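The woman who repairs the clocks of Plustcombe

She opens the door before I ring. The workshop is on the ground floor of her house, and from the street one can hear it, especially on the hour. I came at ten minutes to four and she told me I had chosen badly, because soon we would have to stop talking for a while.

She has repaired clocks in Plustcombe for 23 years. Before this she worked in the office of Kwiatkowski, the shipping firm near the harbour, where she typed invoices. "I was not unhappy there," she says. "I had a good chair and a window. But on my desk was a clock which did not go, and I looked at it every day for one winter. Then I took it home and opened it."

Did she repair it?

"No. I broke it completely. I still have the pieces in a tin."

She learned the trade in the evenings from an old repairer in Skumovier, two hours away by bus. He did not explain much. In the first months she was only permitted to clean, and later to take apart movements that were already beyond help. She says that she would teach in the same way, but young people who ask her for lessons usually want to begin with the dial, the part everybody looks at.

At four o'clock we stop. It takes nearly a minute until all of them have finished. I ask why they do not strike together, as this is a place where clocks are repaired. She laughs for the first time. "They are here because they are ill. The healthy ones go home."

Most of her work comes from families. A grandmother dies, the wall clock is taken down and carried in the car on its side, and in the new house it does not run. Very often nothing is broken, she says, the clock simply does not hang straight. For this she takes no money. For a full cleaning of a striking clock she asks 700, and some customers go away when they hear it. She does not try to keep them. "They think about it in the spring and they come in the autumn."

She buys few new tools. The lamp is a Gikix, and she recommends it to everyone, although the arm has become loose. The small files belonged to her teacher. For oil she is strict and uses only a drop from the end of a wire. Too much oil has killed more clocks than too little, in her opinion, and she blames husbands for it.

We talk a little about the rest of her day. She gets up at six and does not work before nine. At midday she closes and cooks for herself, always something that can stay on the stove if a customer rings. Often it is rice with whatever vegetable is left. She does not read while she eats, and the radio is off. "My ears need this hour." 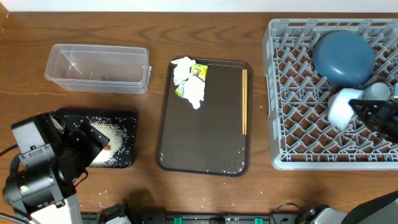
Uncooked rice on a black tray, with a clear food container on the table.

I ask her about the church clock, which has stood still since February. The town has written to her twice. She went up the tower, looked at it with a torch and said she would not do it, because the stairs are bad and she would need a second person she can trust with a heavy weight. She has offered to advise anybody who accepts the job. Until now the letter has not been answered.

And her own clock, the one she looks at in the morning? She has to think. In the bedroom there is none. In the kitchen there is a cheap one with a battery, bought at the market, and it is 2 minutes fast.

"I never touched it," she says. "It is not my customer."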